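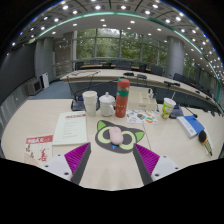 4.2 Objects that stay on the table

The meeting room at Samdale is shared by two project groups, Pacheco and Jascombe, and has no storage of its own apart from a low cabinet by the door. The cabinet was locked for most of the study period. Items that were not carried back to a desk therefore stayed on the conference table. We recorded the table surface between meetings and sorted what we found into three classes: drinkware, equipment belonging to the room, and personal or decorative items. Paper documents were kept separate and are treated in Section 4.4.

Drinkware was the class we saw most often, and it also took up the most room. It included disposable and reusable containers, often side by side. Figure 3 shows a typical case. A stack of white paper cups stands next to a white ceramic mug with a lid, and a tall red insulated bottle with a teal-green band stands beside the mug. A lidded paper cup with a green and yellow pattern is further along the table. In interviews, people treated these containers very differently. The stacked cups were described as part of the room and were moved without hesitation. Mugs and bottles were not. When a mug was in the way, people pushed it a short distance along the table and left it there, and several said they would not wash or put away a mug they did not recognize.

This had an effect on layout. Over a run of meetings, reusable containers were pushed little by little toward the middle of the table, where they formed a loose row. We call this the drift row. It was rarely planned. One participant, Kwesi Akolgo, described clearing a place for his notes by "sliding everything back until it touches something else." Once a drift row had formed, new items tended to be added to it, and the open surface near the chairs stayed fairly clear.

Boxes helped to hold the row in place. The white rectangular box in Figure 3, which could be a tissue box or a small storage container, stands close to the bottle, with a small clear bottle near one end of it. We coded boxes of this kind as "room equipment" when two coders agreed that they served everyone, and as "uncertain" otherwise. Uncertain items made up 17 percent of all coded items, a higher share than we had expected from the pilot at Stesska. Most of the disagreement concerned small containers with no visible label.

Fixed or semi-fixed equipment was easier to code. Gooseneck microphones were the main example. Their bases were seldom moved during a meeting, even when they stood where somebody wanted to put a laptop, and drinkware was usually placed around them. Two participants said they worried about spills near the microphones, but we found no sign that they kept their own cups farther away.

The third class is the hardest to describe. Personal and decorative items had no clear link to the meetings, or had a practical use but a form chosen to please. The cat-shaped mouse pad in Figure 3 belongs here, with its dark gray face, green ears and large ring-shaped eyes. The pale pink mouse on top of it could be coded as ordinary equipment, but we coded the pair together. The sheet of colorful cartoon-like stickers in front of the box is the clearest case of an item with no meeting use that we could identify. Participants spoke warmly about items of this type and were able to recall them by shape or color long after they had forgotten which cups were on the table. They also noticed when such items were moved.

Cleaning rules made only a small difference. A notice asking users to clear the table was put up in August, and for about 10 working days the drift row was shorter. After that it returned to its earlier length. Disposable cups were the only items that stayed less common. The decorative items were left where they were throughout, and when we asked why, most people said that they had not thought of them as clutter.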